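Brokden Hall, Funenby: fit-out of the main floor
Second progress report to the Ekwueme Fund, covering the period to the end of February 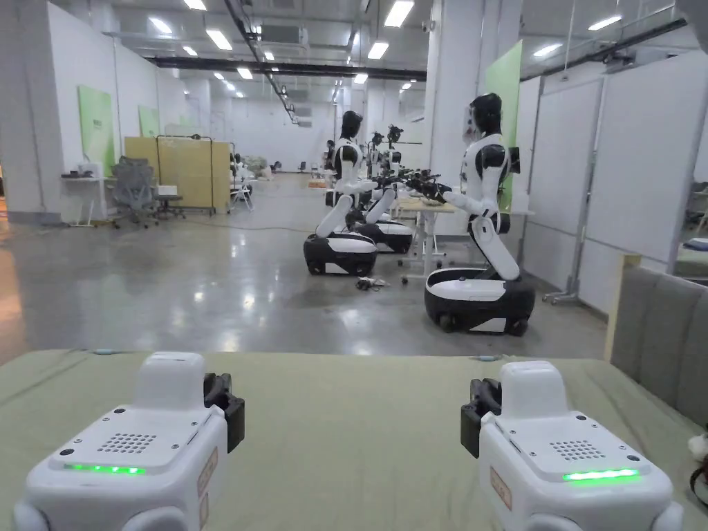
The main floor seen across one of the cloth-covered tables, with the new concrete finish and overhead lights.

Summary

The floor is finished, the lights work, and we are slightly under budget on everything except fabric. The storage wall is late. We ask the Fund to note the change to the seating order and to agree to one small move between budget lines, set out near the end.

Floor

Readers of our first report will remember three paragraphs on the old carpet tiles, and we won't go back over them. They have gone. The concrete underneath was in better condition than the survey had led us to fear, and it has now been ground, sealed and polished across the whole of the main floor, over 226 square metres in all. Skuline did the work in two stages so that the loading door could stay in use.

It came up a plain grey. We had been sent a brochure offering eleven other greys, each with a name and a surcharge, and are content with ours. Wheels run well on it. So do dropped screws, which now travel a good deal further than they did on carpet, and we have added a magnetic sweeper to the shopping list at modest cost.

One patch near the loading door was left a shade darker than the rest. Skuline have offered to redo it. We have asked them not to, as it would close the door for two more working days and the patch is already known as the puddle and used for giving directions.

Lighting

The overhead lighting was switched on in full this period. It is bright. The specification asked for bright, the drawings showed bright, and the first morning still produced a certain amount of squinting. The rows can be switched separately, and the labels on the switch panel now agree with the rows they control, following an interesting afternoon when they did not.

We kept one of the old fittings for the back store, where it hums.

Tables and cloth

The small white work tables have been placed out on the floor, and people have begun using them without waiting for the layout plan. The layout plan has been amended to match.

Table coverings took more of our time than any item of its price should. The green was agreed in the autumn. The supplier's first delivery was a green, but closer to that of a snooker table, and went back. What we have now is a soft sage, easy on the eye under the lights and much quieter than a bare top when things are put down on it. It also shows every bit of white fluff in Funenby. We have bought 17 lengths, including spares, and a lint roller for which we are not claiming.

Seating

The original order was for benches. These were cancelled after we tried one for the length of a single meeting. In their place we have bought grey upholstered seating with padded seams, which cost more per seat, so we took fewer. Pale wood has been used alongside it at the table end, and takes the edge off all the grey and white.

A small white stuffed toy has appeared at that end as well. It is not in the inventory, and we have no plans to add it.

Storage wall

Late. The brackets arrived in the wrong depth, were replaced, and arrived again in the same wrong depth. Skuline now have the right ones and expect to start fitting next month. Until then the boxes are in the corridor, stacked below window height as the fire officer requested.

Comments from users

We put a comments book by the entrance and have had 109 entries. A good share concern the kettle, which is outside the scope of the grant. Of the rest, the floor and the seating are well liked, opinion on the lights is improving, and several people want more coat hooks. Hooks have been ordered.

Request to the Fund

We would like to move the unspent part of the flooring contingency to furnishings, to cover the seating and the second attempt at the cloth. The total grant would not change. A revised budget sheet is attached, along with Skuline's invoice for the second stage.

Next period

Fit the storage wall, clear the corridor, put up the hooks, and get a price for blinds on the south side.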